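Saturday, late

Okay, so I finally got the two grippers going head to head in the simulator, and I've been at it since breakfast with one break for toast (and then another break for more toast). Plullden is the two-finger one with the wide black palm. Flerora is the three-finger one I was so sure I'd love.

I gave each of them 275 grasps on the same set of parts, same arm, same controller gains. Flerora dropped 74. Plullden dropped 7! I ran the count again with a new seed and it barely moved, so I guess I've been rooting for the wrong hand all spring. The third finger keeps nudging small parts over before the other two get there, and I spent an hour fiddling with closing speed and got nowhere.

The wrist camera is my other headache. The Fan controller sends smoother motions than Nernetgate, no contest, but the view down past the fingers is still a mess of long dark streaks on gray. It's some kind of stretched texture, I think, and most of them seem to pull in toward a spot between the fingers. Kind of pretty - useless for training, though. I bumped the texture size up, restarted twice, and then got sidetracked renaming folders.

Plan for tomorrow: leave Plullden on, fingers open and nothing in them, and sort out that surface before I touch anything else. Then 600 grasps overnight with Fan. I also need to order a longer cable for the real arm, and eat a vegetable.

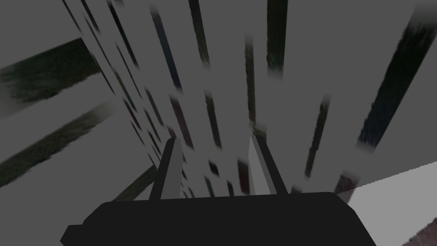

2 min read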